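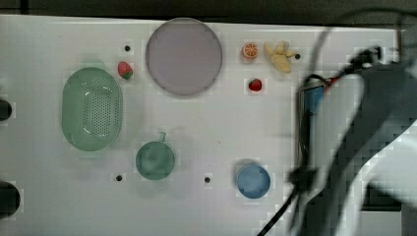
*Station 2, overhead view. Arm in motion over the produce and dish set.*

**Project diary, Tana manipulation software**
March 28, 2020

Work today was limited to the motion planner and the perception filter. The hardware was left as it stood.

The overhead detector continues to report objects while the arm is moving. When the arm blurs, its outline spreads over the right side of the table, and the segmentation step returns a region that matches no known item. Build 1509 passed such regions to the planner as obstacles. The planner then refused paths that were in fact clear, and the run stopped with a timeout after 4000 ms.

A mask computed from the joint positions has been added ahead of segmentation. The mask is widened according to joint speed, so that a fast move hides more of the view than a slow one. Detections inside the mask are held at their last confirmed position for up to nine camera updates and then marked unknown. The unknown state required a small change to the Lelell message format, and the Brokico logging tool will need the same change before old recordings can be replayed.

Replay of some 100 stored runs was started at noon. The false obstacles were gone in all runs reviewed by the close of work. Two faults remain open. The strawberries are small enough that the widened mask removes them early, and the small holes in the tabletop are still proposed now and then as grasp targets. A fixed table map would settle the second fault. The first will be discussed with the Caputo office, as it concerns the camera rate in their contract.

The cable is not part of the arm model and is therefore not masked. Entered as a separate item.

Replay left running overnight. Log directory to be checked for free space in the morning.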